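Notes on knot security, 4 September 2022

I have been rereading my old notes on why knots hold, mostly because a bowline in a stiff new line shook itself loose on me twice this summer. The line is a 6 mm polyester braid from Nelton, sold as general purpose cord. It is a decent product with a slick finish, and the finish is the problem.

A knot holds through friction, and friction in a knot depends on two things: how hard the strands press on each other, and how far each strand wraps around its neighbor. The second one matters more than people expect. For a rope around a post, holding force grows exponentially with wrap angle. Going from one full turn to two squares the ratio between the loaded side and the slack side. Doubling the coefficient of friction does the same thing, but you can't double the coefficient on a cord you already own. You can add a turn.

That explains most of the classic fixes. A surgeon's knot is a square knot with an extra twist in the first throw, and the extra twist keeps that throw from slipping while you make the second. A double fisherman's is an overhand with another wrap. Monofilament needs more throws than braid, as it is smooth and springs back toward straight.

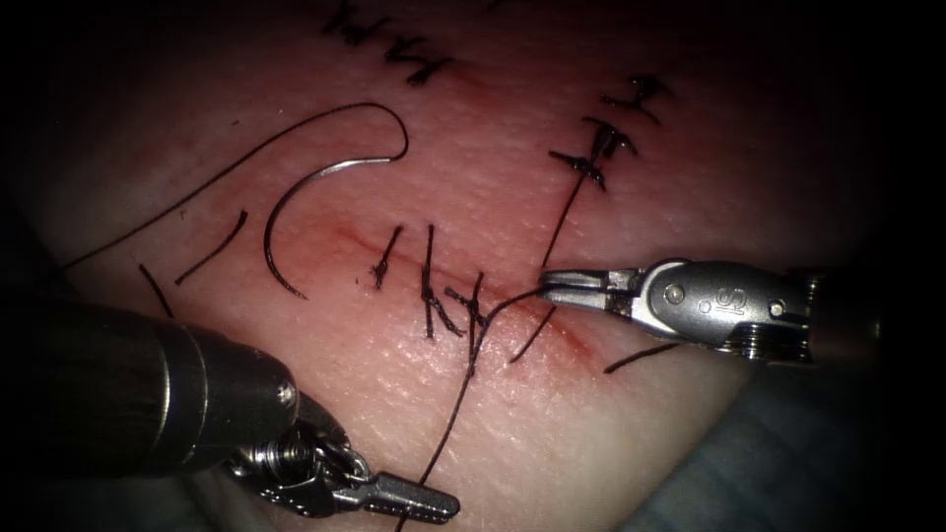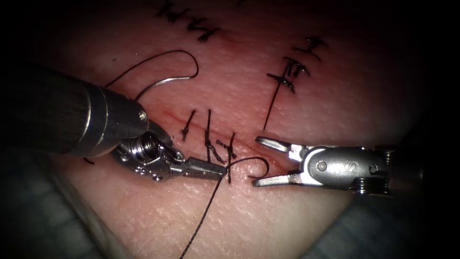 *Black suture thread along a thin red incision in a practice pad.*

Stiffness is the part I had underrated. A stiff cord will not take a tight bend, so contact between strands stays short and the wrap angle never reaches what the diagram promises. My bowline looked correct and had visible gaps in it. Under steady load that is fine. Under cyclic load the gaps let the tail creep a little each time the tension drops.

I ran a crude test on the garage bench. Each knot was tied in fresh cord, set by hand, then loaded and released with a 16 kg weight. Tail length was 30 mm at the start. The plain bowline let go at cycle 3120. With a Yosemite finish it was still tied when I quit, with no tail movement I could measure. One sample of each, so treat this as an anecdote with a number attached.

Berenice Becerra wrote to point out that washing the cord changes the result. She soaks hers overnight in plain water and dries it slack before first use. I have a length soaking now and will repeat the plain bowline on it later in September.

Still open:

- whether setting the knot with a heavier load closes the gaps or only hides them
- how much of the creep happens in the first few cycles
- whether the Honby cord, same diameter but softer, behaves any differently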